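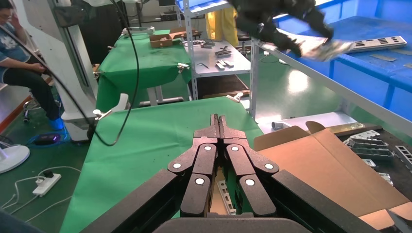 Review: the two-arm sorting cell at the Pavska open day, Iltcombe

I went to Iltcombe on a Saturday in June because our workshop is thinking of buying a small robot cell for sheet-metal parts. We cut and punch thin steel for ventilation covers, and the parts have to be sorted into bins by hand. It is dull work and people cut their fingers. Pavska builds cells for this kind of job, and they open their hall to visitors a few times a year. I paid for my own train ticket and they gave me coffee, so you can judge how independent I am.

The day starts at the front desk, where you put on blue shoe covers. Take the bigger size if you wear work boots, mine tore on the stairs. Then you go down to the hall with the green floor. I had expected fences and warning lamps, like at the trade fair in Tornville, but the demonstration area is more like a busy workshop. The tables have green cloth held with metal clamps, the shelves have brackets and tools lying on them, and the cables go over the floor to a power strip. I liked this. At a fair everything is polished and you learn little. But please look where you walk.

The cell

The model they offer to small firms is called Gilbert. It has 2 arms, each with a black gripper, and the job on the day was to take flat metal parts from a pile and put them in blue plastic bins. The parts were real production pieces with slots and rectangular cutouts, lying over one another as they do in our own boxes. For me this was the most important thing of the visit. Anyone can pick up a part which lies alone in the middle of a table.

The gripper has two narrow fingers which come to a point. With such fingers it can go under the edge of a part, or hold it by the border of a cutout. On single parts it worked very well and I would say faster than I expected. When two parts were hooked together by their slots, it became slower. It lifted them, stopped, put them down again and tried from another side. I watched 21 picks in a row with my watch in my hand, and 4 of them needed a second try. None of them needed a person to help. For our work I could live with this, but a firm with a lot of hooked parts should ask for a trial with its own material.

The long punched plates were less convincing. One gripper held the plate near the end and the other end was bending quite a lot. The engineer told us that long plates should be taken with both arms, and that this program was not ready yet. I appreciate that he said it openly.

Shiny surfaces

I asked about reflections, because our steel is bright and an older camera system in our workshop could never see it properly. Under the hall lamps the parts were shining strongly, and the arms found them anyway. However, the hall has no windows on that side. We have large windows to the south, so I am still a little careful on this point.

Noise, service, price

The arms are quiet enough for normal conversation. The noise comes from the metal falling on metal in the bins, and a rubber mat would help. Changing the fingers took some 2000 seconds of talking and a very short time of real work, so I can say the change itself is easy.

The price was given only on paper and only to those who asked. It is high for a firm of our size. Training is included, but travel from Iltcombe is not, and you should read this line before you sign.

The visit itself

Good points: you can stand close, ask as long as you want, and see the mistakes. Weak points: too few chairs, and the printed programme had the wrong hour for the afternoon demonstration, so several visitors missed the beginning.

My mark is 4 out of 5 for the open day and a bit less for the cell, until the long plates are solved. We have asked for a trial with a box of our own covers.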